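Home Archive Threads Search Subscribe

[istia-growers] Re: bruised peaches by mail, what are we doing wrong
June, 6:40 am
From: list member, Flarnotville

Sorry, quick one before I load the truck.

> We mailed 212 boxes of early peaches last season and the complaints
> were awful. Bruised on one side, always the side against the box.
> Newspaper between layers, shredded paper on top. Boxes are double
> wall. Is it the carrier? Is it us? Budget is small and I don't want
> to buy a pallet of something that doesn't help.

Probably you, sorry! Was us too. We did 526 boxes out of Flarnotville and the first third were a mess, same as yours, soft brown spot on the wall side.

Newspaper goes flat. First bump and it's flat and then the fruit is sitting on cardboard. Shredded paper is worse, it migrates. Opened one of our own that came back undeliverable and all the shred was in one corner like a mouse had been at it.

So, what changed. Pick earlier. I know, I know, but for mail you want them firm, a day or two before you'd eat one off the tree. Then let them sit overnight someplace cool before you touch them. Warm fruit marks if you look at it wrong. And sort in something shallow. We quit using the deep tubs, the bottom ones were carrying the whole load.
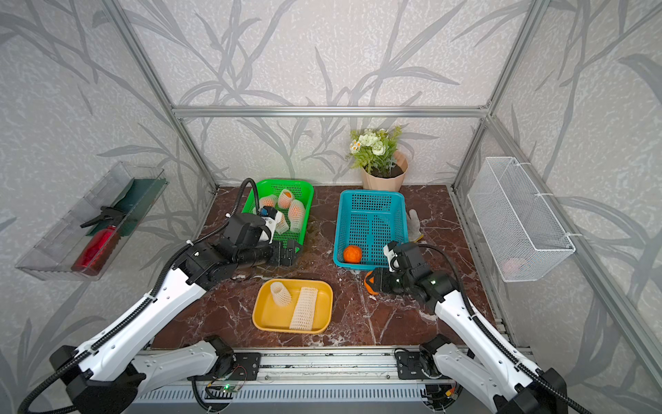
Fruit in the green basket, marble tabletop.

Then a sleeve on every single piece. The white foam mesh kind, stretchy, you've seen them on pears at the store. We get ours through Drakata, they sell by the bag and don't make you take a pallet. Get the size down from what you think. Loose sleeve slides up and you've got a bare bottom half, so no better off than newspaper.

Sleeving is slow at first and then it isn't. Two people, one opens the sleeve and one drops the fruit. Fingers inside the mesh, spread, in it goes, let go. Don't roll the peach in, it takes the fuzz off and people complain about that as well. Empty sleeves go in a tray with a lip or they end up all over the floor, they weigh nothing and any draft takes them. And they do get reused here, customers in town bring them back by the sackful. Shake out, toss any that are torn or stained.

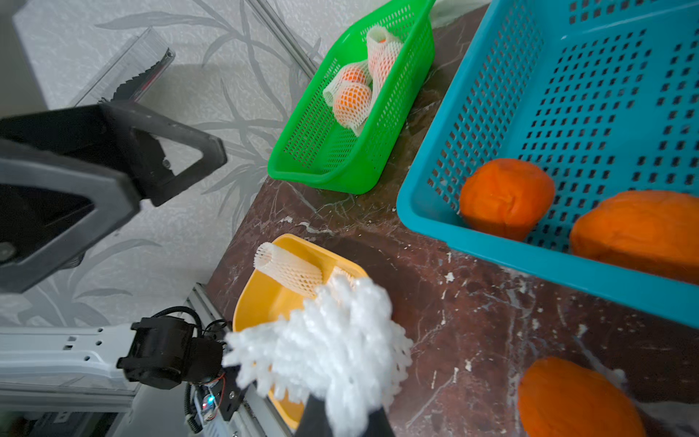
BOXES

Double wall is fine, keep those. Single layer only for peaches. Two layers ok for plums and apples with a card divider. Box should be full enough that nothing shifts when you tip it, and not so full the lid domes. If the lid domes the stack above is resting on fruit.

Tape all the seams. Write PERISHABLE if it makes you feel better, I can't say it ever did much for us. Vent holes, yes, three a side. Ice packs no, they sweat and the cardboard goes soft.

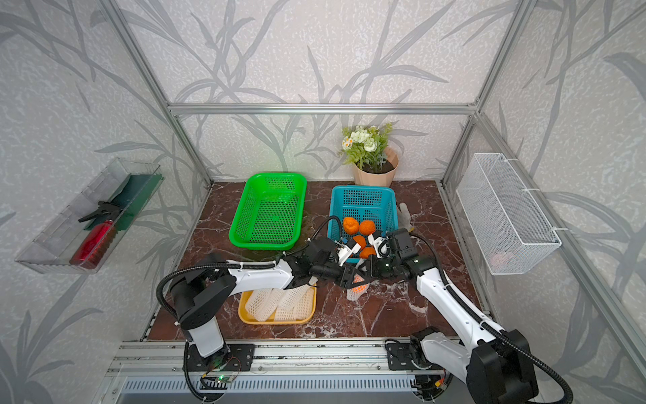
Carrier: ours go from the Pietrzak depot, afternoon drop, and early in the week so nothing sits in a warehouse over the weekend. That alone cut the complaints a lot. Ask yours what time the truck actualy leaves, the sign on the door is wrong. For holding fruit between sorting and boxing, a plain plastic basket like the blue one does the job, can be hosed off and doesn't snag the mesh like wicker. Line it if there's a seam inside. One basket per variety or you will mix them up, ask me how I know.

Cost, you asked. Sleeves and boxes together came to $2,719 for the season, tape not included. We put a bit on the price and lost hardly any orders over it. Refunds before that were eating us alive so I'd do it again.

Haven't tried apricots by mail. If anyone has pls say, we'll have a lot of them this year and the market can't take them all. Also does anybody ship figs?? or is that crazy

Have to run, will check back tonite.

Istia Growers list. Contact the list owner. Copyright remains with the posters. Back to top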